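The **Grollby hand gripper** is a hand-held, two-jawed gripping tool used to record household tasks for robot training. A person holds it by the handle and works with it much as a robot would, while the sensors on it log the movement. This article covers how the tool is set up and looked after, a surprisingly rich subject for something so small!

## Background

The upkeep routine used with most Grollby units was written by Citlali Tovar and Lieven Van Acker at the Puvthorpe workshop, and first shared as a handwritten sheet in December. Rocío Jaramillo later turned it into the version now in use, dated 2024-05-02. It treats the gripper as a small machine in its own right, with its own service log.

## Construction

The jaws are curved arms on brackets, joined to a scissor-like linkage. Squeezing the handle closes them both at once, and the motion is lovely to watch when the pivots are clean. Soft ribbed pads at the jaw ends do the actual gripping. They are the part that wears fastest, and the part that rewards care the most.

## Setup

Setup begins with the jaws fully open. The operator checks that both pads sit at the same angle, then closes the jaws slowly on a folded card. If the card twists, one pad is seated too deep - a common fault after a pad change.

The opening is then calibrated. The jaws are opened and closed 4 times, and the log should show the same end values each time. Drift usually points to a pivot screw that has backed out. The cable is checked last, with enough slack left for the wrist to turn freely. 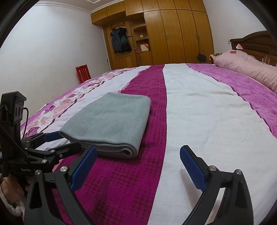

Cloth is the favorite material for a trial run, and it's a great teacher. A towel shows up weak grip, uneven pads and sticky linkage within a few tries, and it can't be damaged by a clumsy close. Florencia Lucero's notes advise starting at a folded edge and lifting only a little before letting go.

## Routine care

* **Pads:** wiped with a damp cloth after each session. Lint packs into the ribs and makes them slick. Pads are swapped after 300 recordings, in pairs.
* **Pivots:** brushed out weekly. Oil is avoided, as it travels to the pads.
* **Screws:** checked by hand for play, and tightened only until the play is gone.
* **Lenses:** blown clean first, then wiped with a dry lens cloth.

## Repairs

The best-known repair is the "Harahap shim", a thin washer set behind a worn bracket to take up side play. Elvia Cuevas tested it on unit 327, which ran another 200 recordings before the bracket was replaced - a fine result for a sliver of metal.

A bent linkage arm is replaced, never straightened. After any repair the full setup is done again, starting with the folded card.

## See also

* Stodano pad press
* Jaw calibration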